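Notes from the low-histamine corner

It has been a quiet month at the Dratham allergy and hives group, if you don't count the hot water bottle debate, which I don't. The main business was the food diary, and whether any of us can stand to keep one.

For anyone new: the dietitian likes you to write down everything you eat, when you ate it, and what your skin did afterwards. I have now kept mine for 36 days. It contains a great deal about toast. On day 16 I wrote "itchy, cross, possibly the tomatoes" and on the next line "itchy, cross, no tomatoes", and I'd say that sums up the science so far.

What I have learned is that the entries I make at the time are useful and the ones I make at bedtime are fiction. By ten at night I have forgotten the biscuit. I have also forgotten the second biscuit. So the notebook now lives in the kitchen, next to the kettle, with a pen tied to it, and creams get written down as well as food. A new moisturiser counts. So does a new washing powder, and so does whatever your sister gave you for your birthday that smells of figs.

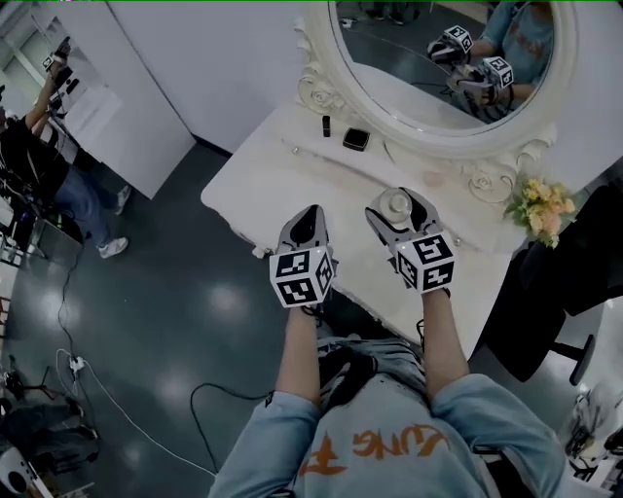
A small jar with a pale lid, at the vanity table.

On creams, then. Several of you asked what "fragrance free" means compared with "unscented". As our pharmacist explained it, unscented products can still have something in them to cover up the smell of everything else, so read the full list on the back. Bring your glasses. Try a dab on the inside of the elbow for a few days before you put it on your face, and don't start two new things in the same week, however good the offer. I did this in January and spent a fortnight looking like a boiled ham with no idea which one to blame.

Antihistamines came up again too. Please don't swap brands, double up or stop because of something you read in a newsletter, particularly this one. Ask at the surgery or the pharmacy. If your lips, tongue or throat swell, or you have trouble breathing, that's 999 straight away and the diary can wait.

The Plurndale group has offered to share its recipe folder, all 321 pages of it. I've been through the soups. A surprising number are courgette, and a few are courgette twice. The leek and potato is good, the pear crumble is very good, and the one called Sunshine Bake I leave to braver people.
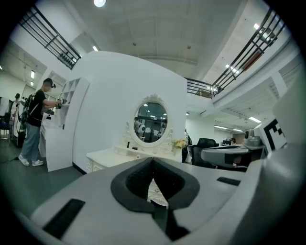
Manaia Brunton wrote in to say that the diary only worked once she stopped scoring her itch out of ten, as every day came out as a six. She now puts none, some or awful, and found after a month that most of the awfuls came after bad nights and hardly any after cheese. She would like her cheese back and is taking it up with the dietitian.

I've pinched her three words for my own notebook. Day 37 onwards will be in the new system, and the toast will continue.

Next meeting is on Sunday at the usual hall. Plain rice cakes will be provided, so do eat first.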